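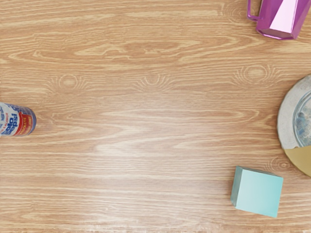 Figure 5. Overhead view of a simulated tabletop layout, with a can on its side, a mug, a plate and a cube.

4.2 Rules for scene layout

Layouts in the Wornico set were first drawn at random, and early checks at the Wilau and Achterberg sites showed that each site was judging them differently. We therefore wrote down a short set of rules before any trials were scored.

An object that crosses the border of the overhead view, such as the can and the mug in Figure 5, stays in the layout but may not be named as the target. The target must be fully in view at the start. The cube meets this rule; the plate does not. Objects lying on their side are allowed and are logged as such, as a grasp planned for an upright can will not carry over.

Each layout is run 40 times with the same starting poses. The table texture and lighting are fixed within a run and recorded with the seed. A site that changes either must report the results as a separate condition. Layouts are thrown out only before scoring starts, and the reason is kept in the log. Of the 50 layouts drawn in February, 5 were removed in this way.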